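Ciltex to Bring Driverless Shuttle Service to Haworth, With 2,000 Free Rides for Residents This Spring
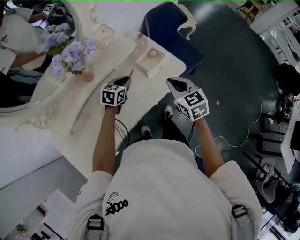
A person wearing a backpack at a white vanity table, with a hand-held gripper in each hand.

HAWORTH – After many months of planning, a good deal of mapping and more cups of coffee with neighbors than we could ever hope to tally, Ciltex is delighted to announce that its driverless electric shuttles will begin carrying passengers in Haworth this March. The new service, called the Astberg Loop, will connect the Haworth train station with the Astberg medical campus, the public library and the shops along the old mill road, and it will be free for everyone during its opening weeks.

To celebrate, Ciltex is setting aside 2,000 free rides that residents can reserve ahead of time, either by phone or at the library's front desk. Riders who would like to simply walk up to a stop and hop aboard are very welcome to do that as well, as long as there is a seat open (and we hope you will say hello to the attendant when you do!).

The idea for the loop came out of the listening sessions Ciltex held in town last fall. We came prepared to talk about sensors and software, and we did get to talk about them a little, but what people really wanted to tell us about was the walk from the station to the clinic. It is uphill most of the way, there is not much shade, and the regular bus stops running before the last evening appointments let out. In all, 800 households sent back our travel survey, many with long and thoughtful notes written in the margins, and we have read every one of them. The stop outside the pharmacy, which was not in our first plan, is there on account of those notes.

Each shuttle seats eight passengers and has a fold-out ramp, a securement space for a wheelchair and a low step that we are rather proud of. The vehicles travel at neighborhood speeds and follow a fixed route. They are built to slow down early for people on foot, people on bicycles and the geese that cross near the mill pond whenever they please. A trained attendant will ride on every trip for the whole of the opening season and can bring the shuttle to a stop at any time with a single button.

The driving system was developed together with Datden, our longtime software partner. Before any passenger was invited on board, the shuttles completed 187 practice runs of the loop, in rain, in fog, after dark and on one very windy Sunday when the farmers market was in full swing. Those runs led to a number of changes, among them a gentler approach to the roundabout and a longer pause at the school crossing. Datden will keep reviewing trip records through the season, and a plain-language report will be posted on the Ciltex website at the end of every month.

Shuttles will run from 6:30 a.m. to 9 p.m., with a vehicle arriving at each stop every 12 minutes during the morning and late afternoon and every 20 minutes at other times. Once the free period ends, a single ride will cost the same as a local bus fare, and bus transfers will be honored in both directions.

An open house will be held at the Astberg depot in February, with a parked shuttle to climb into, short demonstration rides around the lot and hot cider for all. Families are warmly invited, and so are skeptics. We have enjoyed some of our best conversations with people who started out quite sure they would never set foot in one of these vehicles.

About Ciltex

Ciltex designs and operates small electric shuttles for towns, hospitals and college campuses. The company has 228 employees and is based in Astberg, where its vehicles are assembled and tested.

Media inquiries may be directed to the Ciltex press office in Astberg, weekdays from 9 a.m. to 5 p.m.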